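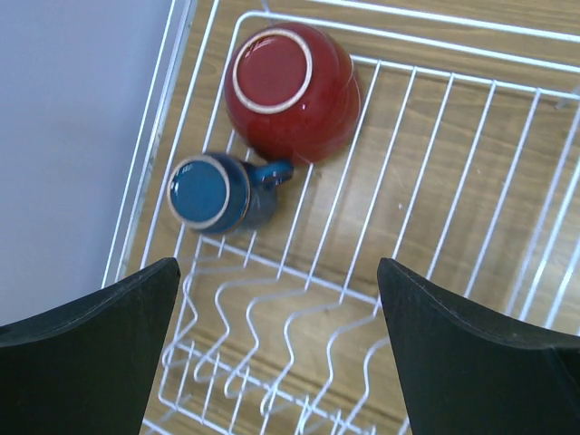
Como escorrer e guardar louça de cerâmica esmaltada

Procedimento para canecas, tigelas e pratos lavados à mão, com escorredor de arame pousado numa bancada de madeira.

1. Carga do escorredor
Coloque tigelas e canecas com a boca para baixo. O anel do pé, quando não é esmaltado, absorve água e é a última zona a secar; deve ficar virado para cima, exposto ao ar. Deixe folga entre as peças e oriente as asas para o espaço livre. Os suportes ondulados destinam-se a pratos ao alto.

2. Tempo de escorrimento
Conte 45 minutos com a janela aberta. Em cozinhas sem ventilação, duplique o tempo. Passe depois um pano seco no anel do pé.

3. Descarga e empilhamento
Retire primeiro as peças de cima. Empilhe por diâmetro, com a maior na base.

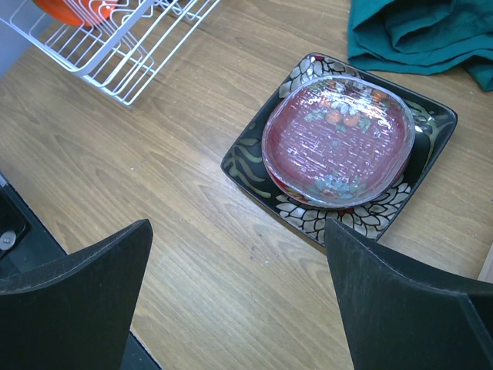

Uma taça de vidro pode assentar sobre um prato de cerâmica desde que o fundo fique estável e não toque no rebordo. Nos pratos com pintura decorativa, intercale uma folha de feltro ou de papel de cozinha se a pilha for para o armário. Não ultrapasse 40 cm de altura por pilha.

4. Canecas
Segure a caneca pelo corpo ou pela asa, nunca só pelo bordo, onde o esmalte é mais fino e lasca com facilidade. Uma caneca deitada rola; endireite-a antes de mexer nas peças vizinhas.

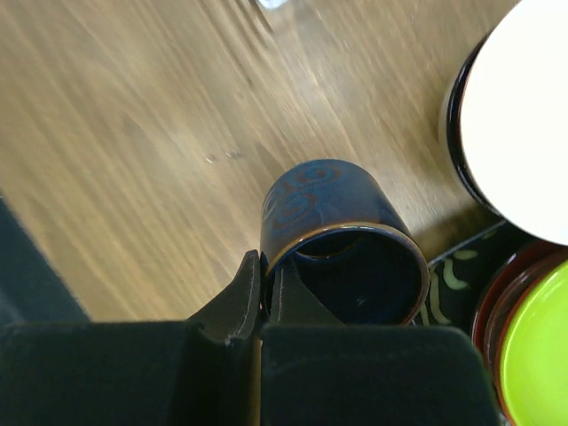

Bokent comentou que nas canecas prefere secar o interior com pano logo após a lavagem, porque a água da sua zona é calcária e deixa marcas no esmalte escuro. O método é compatível com o passo 2, desde que o pano não largue fibras.

5. Bancada
Seque a madeira sob o escorredor no fim de cada utilização.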